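Shireen Fourie is coming back to television, and she's bringing her old castmates with her

Fans of the hospital drama Shabalala have waited a long time for good news, and on 26/08/2023 they got it. Shireen Fourie, who played the sharp-tongued but soft-hearted Sister Grace from the first episode to the last, has signed on for Zurodham, a new family series that starts filming in September.

It will be her first regular television part since Shabalala ended, and she sounded as happy about it as any of her fans. "I missed the noise of a set," she said over the phone, laughing a good deal and stopping once to let the dog out. "I missed people shouting for me to hurry up. I even missed the early mornings, though you can ask me again when it's winter and I'm standing in a parking lot in a nightgown."
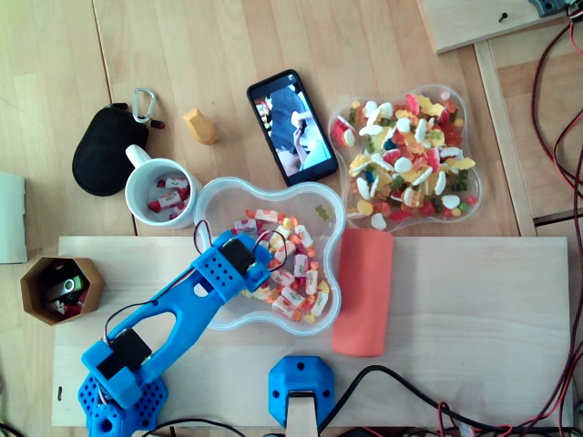
Who else is in it

Two of her old castmates are joining her, and that will please anyone who still remembers the big wedding episode (and who doesn't?). Lwazi Sithole, once the handsome and hopeless Dr. Ben, plays her younger brother this time, a man who has come home to run the family bakery without knowing the first thing about bread. Anathi Magagula takes the part of the neighbor who knows everybody's business and is usually right about it.

Sithole has kept busy with stage work and with his twin girls, who turned three this summer and who, he says, have no interest at all in what their father does for a living. He has been taking baking lessons to get ready for the role. His first loaves went to the birds, but the later ones have made it to the family table, and he is very proud of his rolls.

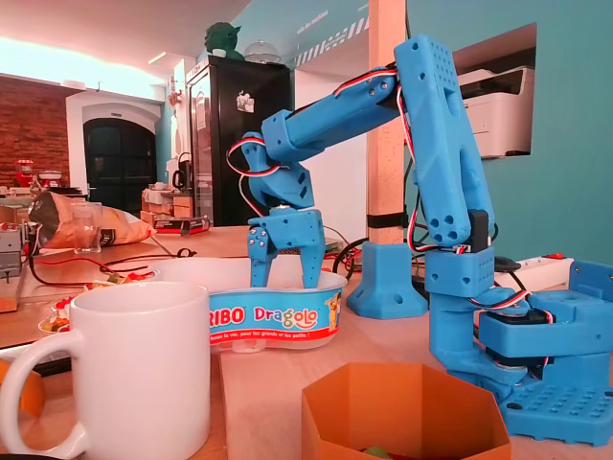 A blue robot arm reaching into a white candy tub.

Magagula almost said no. She had planned a quiet year at home after her long run in the musical Catov, with a garden to put in and a stack of books by the bed, and then the script arrived and she read it in one sitting with her coat still on. "I called Shireen before I called my agent," she said. "We talked for so long that my tea went cold — and I never did get around to asking her what they were paying."

The series was created by Mateja Mujić, who also wrote the gentle little film Daven, about a retired bus driver learning to dance. She has always liked stories in which not very much happens and everybody has something to say about it, and she promises that Zurodham will be more of the same. There are no murders in it. There is one stolen bicycle, and she would like viewers to know that the bicycle is fine.
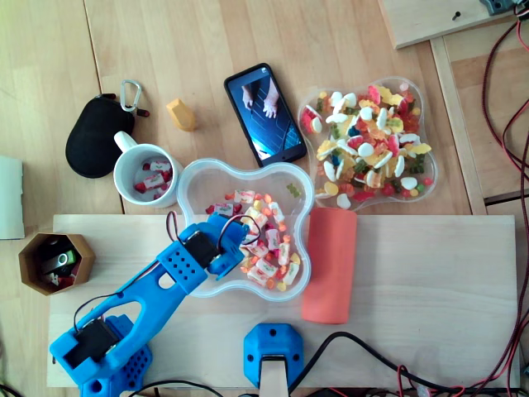
When can we see it?

No air date has been set, so a little patience is needed. Refilwe Matlala, who is producing, would only say that the first season will be a short one and that everyone would be thrilled to make a second if people take to it. She was also kind enough to clear up the question we get asked most often in our mailbag: no, this is not a Shabalala reunion in disguise, and Sister Grace will not be stopping by the bakery for a bun.

Fourie, for her part, wouldn't mind if she did. She still has the nurse's shoes in a closet somewhere — "and they still fit, which is more than I can say for the rest of the uniform."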